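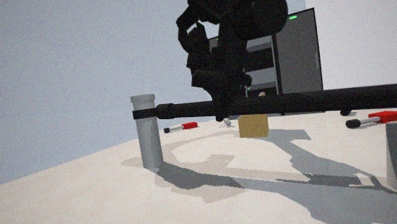

Zetstead Cricket Club confirms that Gergely Kocsis will miss the remainder of the regional one-day cup with a fractured finger on his right hand. He was hurt while fielding at slip in the group match against Jimisov. (1/11)

Kocsis left the field after the fourth over and did not bat. A scan the following morning showed a clean break. Surgery is not required. The medical staff will review the injury when the splint is removed.

Lionel Guillot has been added to the squad as his replacement. Registration was approved by the competition office on 10/20/23, and he is available for selection for the quarterfinal against Stostuvo.

Guillot, a left-handed opening batter, joined the club from Salminen in September. He made 60 on his second-team debut and has trained with the senior group for the past two weeks.

The captaincy passes to the vice-captain, Lucas Greco's name having appeared in error on an early team sheet. The correct name is Lucrezia Greco. The team sheet has been reissued to match officials and to Stostuvo.

Greco has led the side before, in the preseason matches. She will continue to bat at number four. Serena Santoro will act as vice-captain until the end of the competition.

Head coach Cinzia Lo Presti: "Gergely has been in very good form and we will miss his runs at the top of the order. Lionel has worked hard since he arrived. He knows what we expect from an opener, and he will be given a fair chance to do the job."

Lo Presti added: "We dropped catches against Jimisov that we should have held, and the bowling in the last ten overs was too short. We have spent most of this week on those two areas. Stostuvo run well between the wickets, so our ground fielding has to be better."

Zetstead reached the quarterfinals in second place in the group, behind Salminen. The defeat by Jimisov, by 19 runs, was the team's only loss in the group stage. Santoro is the club's leading wicket-taker in the competition and took 4 wickets in that match.

Information for members attending the quarterfinal: gates open one hour before the start of play. Membership cards must be shown at the pavilion entrance. Guest passes already issued for the group stage are not valid for this match and should be exchanged at the club office.

The lower parking lot will be closed to spectators. Please use the school lot across the road and enter by the north gate. Step-free access to the pavilion remains in place on the scoreboard side. If rain prevents a result, the match will be replayed at Stostuvo's home ground the next day. The start time and travel details would be posted on this account.

The club thanks the Jimisov medical staff for the prompt care given to Kocsis at the ground. Kocsis will remain with the squad during his recovery and will assist with the junior batting sessions. The final eleven for the quarterfinal will be announced at the toss. (11/11)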